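Mis à jour : novembre
Par Binta Uzor

Retrouver un ancien verger de vallée — la méthode rapide

Commencer par le cadastre, toujours. Aux archives, demander l'état des sections, relever toutes les parcelles notées « verger ». Pour la ferme Baudry j'en avais 3, dont une à cheval sur deux communes. Noter le numéro, le lieu-dit, le propriétaire. Au crayon, le stylo est interdit en salle.
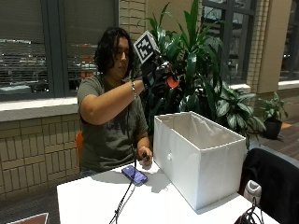
Ensuite les registres d'expédition de la gare. Chercher les fruits, pas les noms : les noms sont écorchés une fois sur deux. Baudry devient Beaudri, Baudrit... Page 569 du registre, 600 caisses de pommes parties pour la ville, et rien l'année d'après. S'installer à une table blanche comme sur la photo, les encres pâles s'y lisent mieux à côté d'un calque. Garder les deux mains libres pour tourner les pages.

Croiser ensuite avec les actes de vente. Si le verger change de main juste après une grosse expédition, regarder le prix du transport, souvent c'est lui qui a coulé l'affaire.

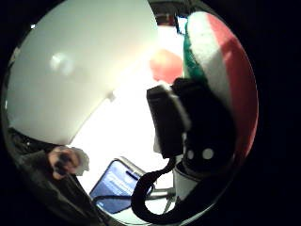

Dernière étape, le terrain. Y aller en hiver, les alignements ce voient mieux sans feuilles. Musa Etim m'a montré 2 vieux poiriers derrière la grange — absents du plan. A reporter quand même, avec un point d'interogation.

Contact : Binta Uzor — © Hemora — Haut de page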